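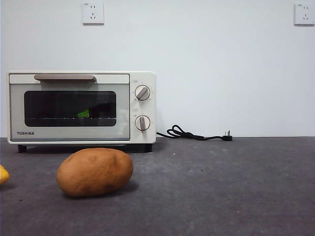 Toaster oven and one potato, on the dark gray tabletop.

From: Karabo Msimang
To: Zapata set builders list
Subject: Re: [zapata] Short prints in the second series

Brayden Kowalchuk wrote:

> I'm at the point where I need four more cards to finish the second
> series, and three of them are the ones everybody says were short
> printed. Is there any real evidence for that, or is it just what
> sellers write in their listings? I have two copies of the Bulotar
> checklist and they don't agree with each other. One marks 21 cards
> with an asterisk and the other doesn't mark any.
>
> Also, does anyone still use the nine-pocket pages from Mimance? Mine
> have started to stick.

Brayden,

The asterisks came in with the later printing of the checklist. Lise Gill put them there after she went through her own duplicates one winter and wrote down how many she had of each number. She had 2,809 duplicates at the time, nearly all from unopened boxes, so it's a decent sample, but it is one person's boxes and they all came from the same two stores. I have her tally sheet in photocopy. Most of the 21 are clearly low. A few of them, the team cards mainly, are only a little under the average and I would not pay extra for those.

What the tally doesn't tell you is whether they were printed in smaller numbers or just packed badly. Gilles Guérin has an uncut sheet from the second series and he went over it with me on the phone. Several of the asterisk cards sit in the bottom row, and the bottom row on his sheet is miscut. If that was common, a lot of them could have been pulled before packing. That's a guess on my part. One sheet doesn't prove much.

For your three, I would wait for the September show. Lise Chan usually has a box of second series commons, sorted by number, and she doesn't price the asterisk cards any higher than the rest. Bring your want list on paper. She won't look at a phone.

On the pages - I stopped using the Mimance ones. The older batch is fine and I still have two binders in them, but the newer ones cling to anything glossy, and the second series is glossy on the front. I moved everything to Jikotora pages. They're stiffer and the pockets are tight, so put the card in top edge first and don't force the corners. If a card is already stuck, slit the pocket down the side and open it flat. Don't try to slide the card out.

Two other things while I'm writing.

I have doubles of 14, 37, 38 and 90 from the first series, all with decent corners. 90 has a light pencil mark on the back. I'd trade the lot for a clean 112, or for any two from the want list I sent in the spring.

And if anyone has the wrapper with the mail-in offer printed on the inside, I'd like a scan of both sides. Mine is missing the part with the address.

I'm away from the computer until Sunday, so answers will be slow.

Karabo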